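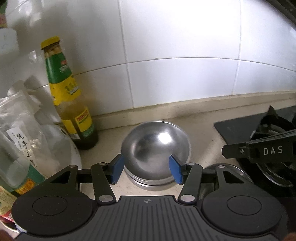
A stainless steel bowl on a kitchen counter.

Home Your Body Food Teeth Skin and Hair Ask a Nurse For Teachers

Print this page E-mail this page

What Is Hand Lotion Made Of?

Trillotstead Health Pages for Kids

Hand lotion is mostly water. That surprises a lot of people, since lotion is thick and water is thin. A 200-milliliter bottle of the plain lotion used in the Tusberg school nurse's office is 63 percent water. The rest is oil, a few things that hold on to water, and something to keep the mixture from going bad.

Why does skin get dry?

The top layer of your skin is made of flat, dead cells. They are stacked up a bit like bricks, and there are fats in between them that work like the mortar. The fats slow down the water that is always trying to get out of your body and into the air.

In winter the air holds less water, and heating makes indoor air drier still. Soap washes away some of the fats. When too much water escapes, the top layer gets stiff. It can look white and flaky, and if it cracks it may sting.

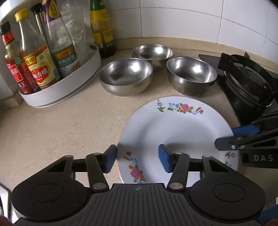 Skin lets a little water through all the time, in both directions. This is why your fingertips feel soft after a long bath and rough after a day outside in the cold. Some other surfaces are much better at keeping water out. If you put a drop of water on a dinner plate, like the white one with flowers painted on its rim, the drop stays on top until it dries up or you wipe it off. Put the same drop on the back of your hand and rub it in, and a small part of it goes into the top layer of skin. Most of it goes into the air in a minute or two.

What each part does

Water makes the lotion easy to spread. By itself it does not help for long.

Glycerin is a clear, sticky liquid that tastes sweet. It pulls water toward itself and hangs on to it. Things that do this are called humectants (say "hyoo-MEK-tants"). Honey is one too, but it would make a mess of your sleeves.

Oils and waxes cover the skin with a thin layer so water leaves more slowly. Petroleum jelly works this way. It has no water in it at all, which is why it feels greasy.

Oil and water do not stay mixed on their own. Lotion needs an emulsifier, which has one end that likes water and one end that likes oil. Egg yolk does the same job in mayonnaise.
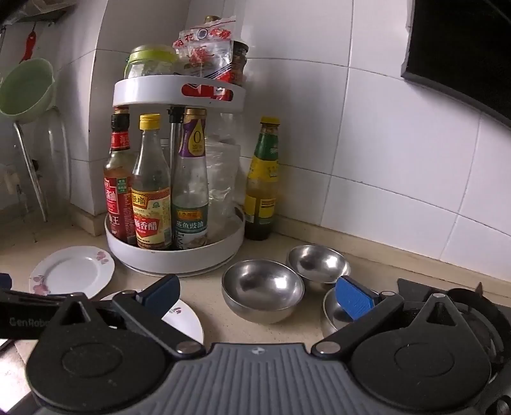 Preservatives stop germs and mold from growing. Anything with a lot of water in it can spoil, and lotion sits on a shelf for months. Lotion made at home without a preservative has to be kept cold and used up quickly.

How to use it

Wash your hands and pat them dry. Leave them a tiny bit damp. Use a blob the size of a pea and rub it over the backs of your hands and between your fingers. Bedtime is a good time to do it.

Keep lotion out of your eyes and mouth. If it burns, or if you get a red, itchy rash, wash it off and tell a grown-up. Some people's skin does not like perfume, so a kind with no scent is a good one to try first.

Words to know: humectant, emulsifier, preservative

Next: Why Do We Sweat?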